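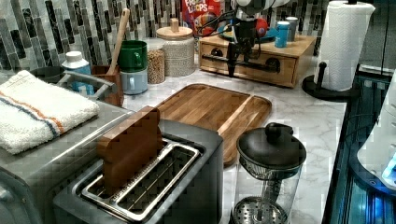
4.2 Looking after the kitchen cell

Figure 3. The Dikstead counter with the arm over the wooden drawer organizer. The toy bread is in the rear slot of the toaster.

The counter cell at Dikstead has now run 2,537 episodes, and we are delighted with how well a fairly ordinary setup has held up. This section covers what we do to keep it going, because small upkeep habits had more effect on our data than any change we made to the controller. The task set is described in Section 3.

Layout. The kitchen is kept crowded on purpose. Mugs, canisters, a dish rack and a paper towel holder share the counter with the objects the arm is asked to handle (Figure 3). We wanted colour and clutter in every episode, and the mosaic backsplash gives the vision model plenty of grey tones to sort out. Operators may shift the background items between episodes, but the cutting board goes back to its marked position every time. The Salline calibration routine uses the board's corners as a check, and a board that has crept sideways shows up straight away as a steady offset in the grasp logs.

Cables. Most of our early stoppages came from cables. The loops beside the gripper have to be long enough for a full wrist turn and short enough to clear tall items on the counter - a narrower range than we expected! We settled on 18 cm of slack past the last clamp. Before each session the operator drives the wrist to both limits at low speed and watches the loops. If one catches, the clamp is moved and the check is run again from the start.

Fingers. The black fingers are wiped down at the start of each session and replaced every 2,000 episodes. Our first set was left on for longer, and slips on the toy bread climbed steadily until we changed it. The bread is a lovely test piece, as its flat faces make even slight finger wear easy to pick up in the logs. After a change we re-zero the gripper opening and repeat the toaster task before any new data is kept.

Repair. The only major repair came after episode 1,727, when a bracket screw worked loose and the gripper began to sag under load. Kasprzak, our logging tool, had flagged a slow drift in the downward approach, but we had put it down to camera error. We refitted the bracket with thread locker, reran the calibration and discarded the affected episodes. The drift alarm now pauses the cell by itself, and the corrected logs were merged into the Zadamum release on 19 Oct 2023.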